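Fruit bowl

A fruit bowl is a wide, open dish in which fresh fruit is kept and shown in a home, an office or a hotel. It is usually put on a dining table, a sideboard or a kitchen counter. The name is used also for a small bowl from which one person eats fruit salad, but this article is about the larger kind.

Form and materials

Most fruit bowls are wide in relation to their height. A low shape keeps the fruit in one or two layers, so the pieces at the bottom carry less weight and are easier to check. A common size for family use is 30 cm across. Bowls are made of glass, ceramic, wood, metal, wire and plastic. The rim may be plain, folded, pierced or scalloped, and a bowl that stands on a tall foot is called a compote or a tazza.
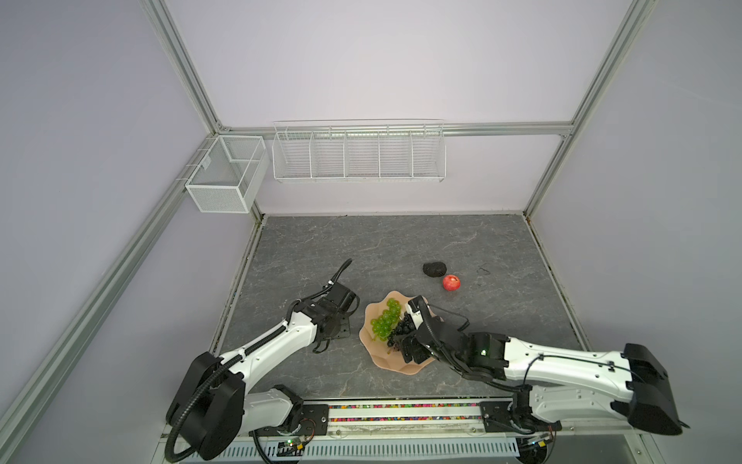

A salmon-pink fruit bowl with a scalloped form.

Wire and pierced bowls let the air pass from below, and for this reason they are often recommended for citrus fruit. Wooden bowls are normally treated with oil and should not stay long in water. Glazed ceramic is easy to wash, but it is heavier and can chip at the rim.

The Palov bowls

In the town of Palov the making of fruit bowls was a winter trade. The work started after the apple harvest and ended in February, when the potters returned to roof tiles. The typical Palov bowl has a short foot and 4 holes under the rim, through which a cord was pulled to hang the bowl away from mice. The historian Gwenllian Watkins lists 300 surviving pieces in her catalog, and 100 of them are in the museum at Killurska. The oldest have a brown glaze inside and no glaze outside. 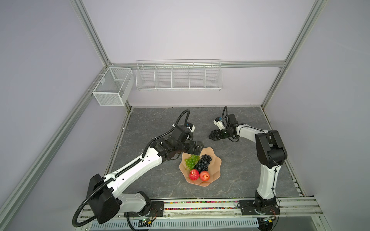
The trade became smaller when pressed glass arrived by railway. The Bista glassworks sold a bowl in the same shape, with the holes changed into round marks which had no use. Later the McIntyre pottery made copies for visitors, and these are sometimes sold by mistake as old ones. The copies can be recognized by the foot, which is flat underneath, while the old foot is hollow.

Keeping fruit in a bowl

Apples, bananas and ripe pears give off ethylene, a gas that makes other fruit ripen faster. Bananas are therefore often hung on a separate hook. Berries, grapes and cut fruit belong in the refrigerator. Peaches and plums may stay in the bowl until they are soft and should then be moved to a cold place.

See also: Centerpiece; Compote; Still life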